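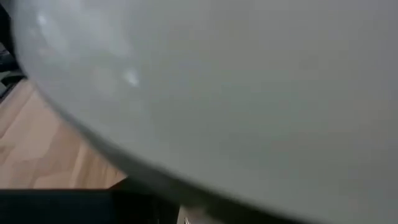 Does a water-based clear coat hold up on a table that gets used every day?

Mine has come through a good long stretch of dinners, homework and hot mugs with only one dull patch, and that patch was my own fault for going too thin near the edge.

I bought Prasova Clear Satin after years of using the oily kind that stinks up the whole house, and I'll admit I went into it expecting to be let down. My neighbor Tove Þórarinsdóttir had put it on her stair treads and kept telling me to try it, and Tove is usually right about paint, so in November I finally gave in and picked up two of the 500 ml cans. (They do a bigger one, but I don't like a half-used can sitting in the garage all winter.)

First, the good stuff. It looks like milk in the can and goes on milky too, which gave me a little scare, but it clears up as it dries and it has hardly any smell. I used a soft nylon brush for the first coat and a foam pad for the others, and the pad was far easier! The brush left lines I had to sand back. The can says to wait 90 minutes between coats and I found that was plenty in a warm room, though in the chilly back bedroom I gave it the whole afternoon and was glad I did. 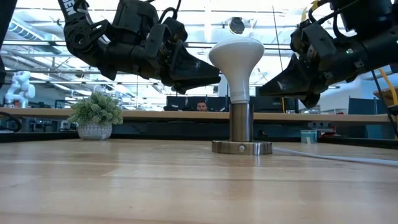
Satin is a funny word on a paint can, and every company seems to mean something different by it. Prasova's is on the quiet side, a soft glow more than a shine, and I love it on old oak. If you want a finish like that glossy wood tabletop, where the metal lamp base shows up as a soft reflection right in front of itself, you will want their gloss instead, and you'll need to be fussier about dust between coats. My friend Khoa Hoàng did his desk in the gloss and it came out beautifully, but he sanded every coat with very fine paper and I just don't have that kind of patience.

Now for the grumbles. It runs if you load the pad too heavily, especially on table legs, and once it starts to set you can't go back and fiddle with it. I tried, of course, and ended up with a drag mark that I had to sand out the next morning. The lid is also a nuisance, so wipe the rim well before you press it down or you'll be there with a screwdriver and bad language. 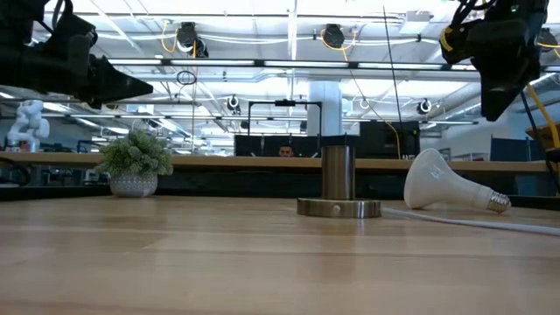 Cleanup more than makes up for it, though. Warm water and a drop of dish soap, and the brush is as good as new, provided you get to it right away. I left one sitting on the step while I talked on the phone and that one went in the trash.

I did three coats on the table top and two on the legs, and there was enough left over for a small shelf. I'd buy it again for furniture, doors and trim, and I already have my eye on the hall bench. For a floor I would ask at the store first.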